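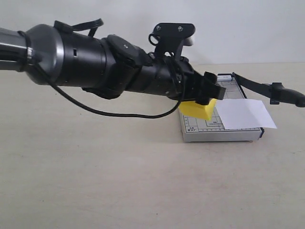 Shared Table Project, short report
Group: Aranka Boros, Niamh Corrigan, Védís Hviid
Supervisor: Bernadette Ó Ceallaigh

Aim
Find out how much of a shared white table gets used for storage instead of work, and whether a simple layout fixes it. Started in February. Table is in the Dunmore room, second floor, used by two classes plus whoever stays late.

Method
Wrote down what was left on the table at the end of the afternoon, 48 checks total. Anything left out got one line in the log: what it is, where, does it have a home. Védís made the log sheet, Niamh did most of the checks. No moving things before writing them down (we broke this rule twice, those checks are left out of the 48).

Things with no home
Mostly flat stuff. Paper was the worst, it slides under whatever is nearest and then gets missed when people clear up. Boxes come next. A box with a flat top turns into a shelf fast, so the layout gives boxes the back edge only. Aranka wanted to tape outlines on the table, we voted no, tape leaves glue.

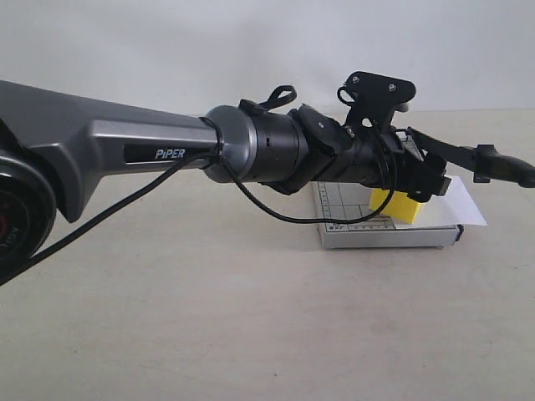 Fig. 1. White box with grid lines on top, sheet of paper sticking out from under the right side.

Wiping down
Sponge only, no spray. Wrung out well, long strokes away from you, then leave the middle clear untill it dries. Smudges are easiest to spot from the side with the lights low. We did compare a cloth for the first few wipes but it left lint so we stopped.
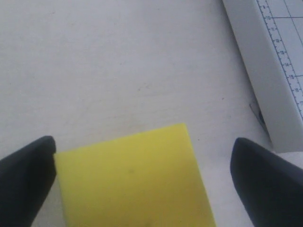

Fig. 2. Yellow sponge on the tabletop, faint smudges on the white.

Results
89 items logged. Paper first, boxes second, measuring tools third. After the layout went up on the wall the paper pile got smaller, boxes didnt really change. Can't say much about the last checks, too close to exams and the room was busier then usual.

To do
Tray for paper. Hook for rulers. Ask Orla Ó Súilleabháin about the second table before anyone prints a new log sheet.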